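Jalberg call-ups and appearances

README for the squad list files

What this is

A set of tables covering call-ups and match appearances for players from one domestic league who were picked for their national sides. It began as a spreadsheet kept by Genivaldo Prado for his own match reports. Érica Macedo tidied it up, split it into separate files and wrote most of the checks. The name comes from the Jalberg stand, where the first notes were taken.

The main use is to answer simple questions. Did a player get picked again after moving abroad? How many minutes did he get once he was in the squad? Did the players left out of a qualifier come back for the next friendly?

What is in the folder

players.csv has one row per player, with the name as printed on the team sheet, position, year of birth and preferred foot where known. There are 249 players.

callups.csv has one row per player per squad announcement. Provisional and final squads are kept apart in the column stage. A player who was in the provisional list and then dropped has a row for the first and nothing for the second.

appearances.csv has one row per player per match. Minutes are whole numbers. Stoppage time is not added, so a full match is always 90.

clubs.csv lists each club a player was registered with and the month he joined. Loans are marked L. The parent club is in the next column.

notes.txt is free text and is not meant to be read by a program.

How the squads were collected

Squad announcements were copied by hand from the published lists on the day they came out, usually by late afternoon. Late changes were added when the replacement was confirmed. If a player withdrew injured, the row stays and the column withdrew is set to 1. We did not try to record the type of injury, as the reports rarely agreed.

Friendlies and qualifiers are both included. Matches for the home-based side are in the same table with side set to B. Please filter these out before working out senior caps. Two people have sent us wrong totals from skipping this step.

Spelling of names

Names are kept as they appear on the team sheet, with accents. Where a player has used more than one spelling, the second goes in alt_name. Two goalkeepers share the surname Heiskanen and were in the same squads for a while, so use player_id and never the surname when joining tables. The same goes for Simon, which appears as both a first name and a surname.

Known problems

Substitution times are missing for 13 matches, all of them away friendlies. For these, minutes is blank and played is set to 1. Treating the blanks as zero will pull the averages down.

Shirt numbers before the second season were taken from match photographs and a few are probably wrong. Numbers from October of that season onwards come from the team sheets.

The position column holds one value only. Wingers who were used at full back are listed as wingers. Érica wants a second position column and it may be added in the next version.

About 100 rows in clubs.csv have a joining month but no leaving month. Most are players still at the club. The others are free agents we lost track of.

Checks

Run check_tables before sending in any changes. It looks for duplicate player IDs, appearances without a call-up, minutes above 90 in matches that had no extra time, and loans with no parent club. Extra time matches carry et = 1 and are allowed up to 120.

An appearance without a call-up is nearly always a late replacement that was never entered. Add the call-up row with stage set to late.

Corrections

Send corrections as a plain list with the player_id, the match and what should change. A link to the team sheet helps. Genivaldo goes through them on Monday evenings during the season and less often in the summer.

Cena, the older script that built the summary tables, still works but is no longer looked after. It expects the old column names, so rename stage to squad_type and side to team before running it.

Use

The tables may be copied and changed freely. Please keep this file with them and say which version you used.
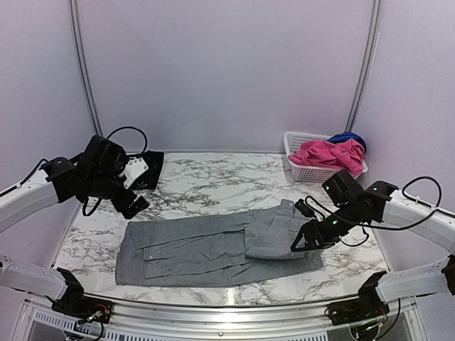
The version is on the first line of players.csv and goes up each time a squad is added. Small fixes to spellings do not change it, but they are listed by player_id at the bottom of notes.txt.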